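5.3 Two-Arm Handover Trial

5.3.1 Purpose

The handover trial compares finger sets by passing a small part directly from one arm to the other, with no contact between the part and the table during the exchange. It is carried out after the single-arm pick trial (Section 5.2) and before the endurance run (Section 5.4). A finger set that has not completed Section 5.2 shall not be entered in this trial.

The trial applies to all Tresix parallel grippers fitted with soft or semi-rigid fingers. It does not apply to suction heads. Operators at the Bristwood site should also read the local supplement issued by Naima Ghoneim, which covers the shorter table used there.

This section was revised on 22 September 2025 and replaces the version issued in April. The main changes are the new test part (a wire ring in place of the plastic washer) and the order in which the two grippers are released.

5.3.2 Before You Begin

Confirm that the following conditions are met:

Both arms have been homed and show a ready state on the controller.
The same finger type is fitted to both grippers, unless a mixed pair is being tested under Section 5.6.
The wrist camera on the receiving arm is streaming to the trial computer.
The emergency stop has been tested by the operator who will run the trial.
A blank trial record, form 2712, is open and carries the operator's name.

CAUTION: The two arms work inside each other's reach during this trial. Keep hands, sleeves and tools out of the shared area whenever either arm is enabled. The collision monitor does not detect people.

CAUTION: Wire rings have sharp ends where the wire is cut. Wear light gloves when loading them or picking them up from the table.

5.3.3 Fitting and Checking the Fingers

1. Disable both arms at the controller and wait for the status display to read DISABLED.

2. Seat each finger in its holder and press until it stops. The finger should not rock when pushed lightly from the side.

3. Tighten the holder screws by hand with the short driver supplied. Do not use a powered driver.

4. Enable the arms and close each gripper at the lowest force setting. Look along the seam between the fingers. The tips should meet before the upper part of the fingers does. If a gap remains at the tips, return to step 2.

5. Enter the finger batch code for each gripper in the trial record. Fingers from different batches may vary in shade. A difference in shade alone is not a reason for rejection.

Note: Fingers that have been through 900 closing cycles or more are to be withdrawn from comparison work. They may still be used for training operators.

5.3.4 Setting the Meeting Point

6. Load the program HANDOVER 2 on the controller.

7. Select the giving arm and the receiving arm. The program uses these names throughout, and they must not be changed once a set of trials has started.

8. Jog the giving arm to the stored meeting height of 112 mm above the table surface. Use slow mode.

9. Bring the receiving arm to the same point, also in slow mode, with its gripper closed and empty. Stop when the two pairs of tips are close but not touching.

10. Watch the wrist camera view and correct any sideways offset until the seams of the two grippers line up. Corrections should be made on the receiving arm only.

11. Save the position under the name of the finger set. Back the receiving arm away before opening its gripper.

Note: The camera sits at an angle to the fingers, and the seams may look aligned on the screen when a small offset remains. Kerstin Nygård recommends checking the alignment a second time from the side of the table, with both arms disabled.

5.3.5 Running the Handover

12. Place the stock of wire rings within reach of the giving arm and clear of the path of the receiving arm.

13. Start the program. The giving arm picks one ring and moves to the meeting point.

14. When the program pauses, check that a single ring is held. If two rings have been picked up together, press HOLD, clear the rings and repeat step 13. Record the event as a pick fault. It does not count against the handover score.

15. Press CONTINUE. The receiving gripper approaches and closes on the ring. Both grippers remain closed while the program pauses a second time.

At the second pause, compare the wrist camera view with the reference view. The ring should stand in the narrow gap between the tips, nearly edge-on to the camera, with its lower part reaching into the seam of the receiving fingers.

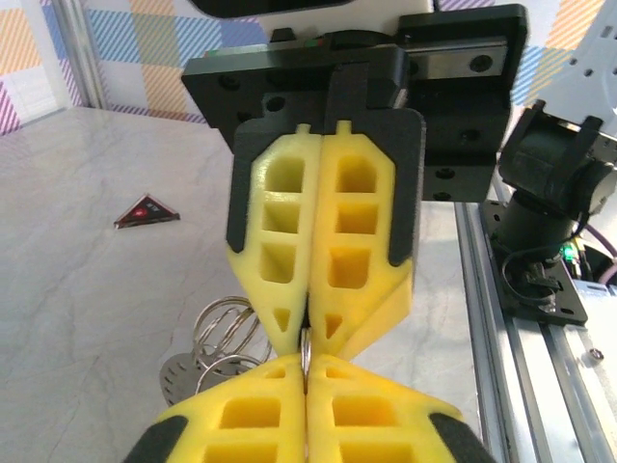
16. If the ring position is acceptable, press CONTINUE. The giving gripper opens first. The receiving gripper must stay closed until the giving arm has moved fully clear.

17. Record the result as Held, Slipped or Dropped. Use Slipped when the ring stays in the fingers but turns or slides after release.

18. Repeat steps 13 to 17 until the set is complete. Do not adjust the meeting point or the closing force within a set.

CAUTION: Do not reach in to recover a dropped ring while the program is running. Press HOLD, disable both arms, and then remove the ring.

5.3.6 Faults and Corrective Action

Tips touch before the receiving gripper has closed. The meeting point is too close. Stop the set, repeat steps 8 to 11, and discard the results recorded so far.

Ring leans to one side at the second pause. Check that the fingers are fully seated in their holders. If the lean remains, swap the two fingers of the receiving gripper and note the change in the record.

Ring is pulled back when the giving gripper opens. The wire may be caught in a finger pocket. Disable both arms, free the ring by hand, and inspect the finger for cuts.

Camera view freezes. End the set. Results taken without a live view are not accepted for comparison.

5.3.7 Records

Completed records are sent to Roland Parsons at the Traltdale laboratory. Finger sets that fail should be labeled with the batch code and kept until Khadija Fawzy has released them for disposal.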